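Larovis Gripper Service Kit for Two-Finger Parallel-Linkage Grippers

Item: Larovis GSK-2
Supplied by: Najafi Automation Parts
Page updated 5/17/24

Overview

The GSK-2 kit contains the wear parts and fasteners needed to service one adaptive two-finger gripper with hinged plate linkages and replaceable grip pads. It is meant for arms on fixed stands and on wheeled mobile bases. One kit services one gripper. Cells with two arms need two kits, and we recommend doing both grippers in the same stop so the pads wear at the same rate.

What is in the kit

Two grip pads, textured face, black
Six round-head linkage screws
Four pad screws
One tube of medium-strength threadlocker
One tube of light grease for the pivots
One pad alignment gauge
One hex key for the pad screws, one for the linkage screws
Printed service card

When to service

Inspect the pads every 200 operating hours. Replace them when the texture has worn smooth at the tip, when an edge has lifted, or when the two pads no longer meet flat on the gauge. Linkage screws can be reused once if the heads are clean. After that, use the new ones.

A gripper that drops light parts but holds heavy ones usually has worn tips. A gripper that drops everything more often has a loose linkage screw, so check those first. It takes a few minutes and may save you a set of pads.

Preparing the cell

Move the arm to a position where the gripper can be reached from the front with the fingers half open. A clear table below the gripper is useful for catching screws. If two arms share the table, park the second arm high and to one side before you lock out the first. On mobile bases, set the wheel brakes and leave the base powered down until the work is finished. Route loose cables away from where you will be standing.
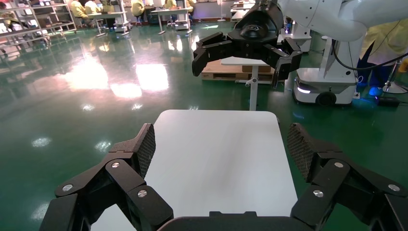 Wipe the linkages with a dry cloth before putting a key in any screw. Dust packed into the sockets is the main reason heads get rounded off. Do not use solvent on the pads or near the pivots.

Changing the pads

1. Support the finger with one hand and back out the two pad screws.
2. Slide the old pad off toward the tip. If it sticks, work it from side to side. Do not pry against the linkage plate.
3. Clean the seat and check it for burrs.
4. Fit the new pad and start both screws by hand.
5. Repeat on the other finger.
6. Close the fingers slowly onto the alignment gauge, then tighten all four pad screws.

Checking the linkages

Hold each finger near the top joint and rock it gently. There should be no click. If there is, remove the linkage screws one at a time, put a small drop of threadlocker on each, and refit. Never take out more than one screw on the same finger at once, or the plates will shift and the finger will have to be reset from the beginning. Put a trace of grease on each pivot and wipe off what squeezes out.

Returning to service

Power up and run the open and close cycle 53 times with no load. This is the cycle count programmed in the Canau controller as "Service Run." On other controllers, enter it by hand. Re-zero the finger position afterward and enter the pad change in the maintenance log.

Questions from customers

Can I fit only one new pad? You can, but the gripper will pull parts toward the worn side. We sell pads in pairs only.

Does the kit fit the Tulia long-finger version? The screws and grease do. The pads do not. Order the GSK-2L for long fingers.

How long does the job take? Arash Nikzad in our service shop allows 7 minutes per finger once the arm is parked and locked out. Allow more for the first one.

Do I have to recalibrate the wrist camera? No, unless you removed the camera bracket. The kit does not require it.

Storage

Keep the pads in their bag, flat and out of sunlight. The threadlocker has a use-by date on the tube.

Ordering

Kits ship from stock. For orders of 200 or more, or for a service contract that covers several cells, contact Abbas Kordestani in parts sales. Please have the gripper serial number ready.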